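Wanted: people with opinions about how robots should behave on other people's desks

Brorkach is looking for a Practice Editor (part time, paid) and a panel of household reviewers (occasional, also paid, less). Both will work on the second edition of our handbook of good practice for robot arms that tidy, open, close, switch on and generally interfere with things in ordinary rooms.

Posted 2018-12-23

Background

The first edition of the handbook was written by engineers in one long spring. It has 715 rules. Some are excellent. Some contradict each other, and Rule 88 refers the reader to Rule 301, which refers the reader to Rule 88. We have had letters.

Sorin Atanasov, who edited that edition, has asked us to say that he was outvoted on the numbering. He has moved to the hardware side of the house, where he is happier, and you would inherit his folders.

The industrial world has had proper safety standards for arms behind fences for a long time, and we don't intend to rewrite those. Our handbook starts where the fence isn't. A factory arm meets the same part all day. An arm on somebody's desk meets a laptop that has been left half open, a lamp with its cord in a heap, and an owner who will be back in a minute and would like it all to still work.

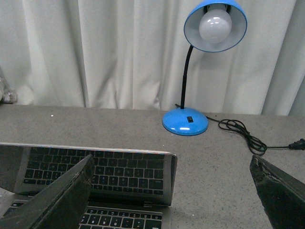 Most of the second edition will therefore deal with three questions the first one skated over. How close may a finger come to a hinged thing before it has decided what to do with it? What counts as permission to close something that was left open? And what is an arm supposed to do about cords? The current text on cords reads, in full, "Avoid cords." We feel there is more to say.

The Practice Editor

You will take the draft rules our teams send you and turn them into sentences that a tired technician can follow. You will also send many of them back. A rule nobody can check is a wish, and we have plenty of those on file already.

The work, more or less in order of how much of your week it eats:

Reading session notes and deciding which of them describe a real problem and which describe a bad afternoon.

Rewriting rules so that each one says who does what, and when. "Care should be taken" appears in the first edition so often that we have asked for it to be removed from the spellchecker.

Keeping the inspection sheets in step with the rules. At present the sheet for gripper wear asks for a signature and doesn't mention the gripper.

Running the review calls, including the one on lids and hinges, which has been going on since May and has developed factions.

Arguing politely with Krešimir Stojanović, our head of testing, who will want a number for everything. He is often right. Bring numbers.

You should have edited technical material that people had to obey: procedures, site manuals, lab protocols, a really strict cookbook. You don't need a robotics degree. You do need to be able to ask an engineer "what does that mean?" a second time without apologizing. Some experience with risk assessment would help, and so would a tolerance for tables.

You don't need to live near us, though you will be expected on site for 2 weeks at the start. It is hard to write well about fingers and lids until you have stood next to the stop button and wondered whether to press it. (Press it. That one is Rule 1, and we are keeping it.)

The household reviewers

We also want people who have desks, kitchens, shelves and strong feelings about them. Kalliopi Atanasov runs the panel and would like it known that she was here before Sorin. Reviewers read draft rules at home, compare them with their own surfaces, and tell us where we are kidding ourselves.

A typical packet takes an evening. It has a dozen or so rules and a form for each, and the form asks the same things every time: would you let a machine do this in your home, would you want to be asked first, and what have we forgotten? The last box is the largest. Reviewers on the first panel used it to tell us about cats, contact lenses, unfinished jigsaw puzzles and a bowl that must not be moved because it has always been there. All of that was useful. The bowl became a rule.

No technical knowledge is wanted, and too much of it may count against you. We are short of people who rent, people who share a desk with someone untidy, and people who use a wheelchair or a walker and have views on where things get put back. Anyone under 18 will need a parent to sign, and the parent may not fill in the form.

Please don't apply if you sell robots. Please don't apply if you write to us regularly about Rule 88. We know.

Money and hours

The Practice Editor is paid 2,000 a month for two and a half days a week, on a one-year contract that we expect to renew, given the state of the folders. Reviewers receive 700 for the full run of packets, paid in two halves so that people finish. Travel for the editor's weeks on site is covered. Lunch is covered too, and is mostly soup.

How we work

Every rule has a named owner. If you can't find the owner, the rule is suspended until one turns up, and it is surprising how fast they do. Objections are made in writing and answered in writing. Anyone in the room can stop an arm at any time, and is not asked to justify it on the spot; the reason goes in the log later, even if it is "didn't like the look of it." We have had some very good rules out of that entry.

Incident notes are shared with the review panel with names taken out. This was controversial. It stays.

How to apply

For the editor's post, send a short letter, a résumé and one page of something dull you made clearer, with the before and the after. Then take this rule from the first edition and fix it: "The operator shall ensure that items of a foldable nature are appropriately considered prior to approach." Half a page at most. Tell us what you had to guess.

For the panel, a few lines about your home and the one object in it that you would least like picked up. Photographs are not needed.

Write to Afroza Cassim, Handbook Office, Brorkach, and put "Editor" or "Panel" in the subject line. Applications with neither will be read last. She answers everyone, though not quickly at this time of year.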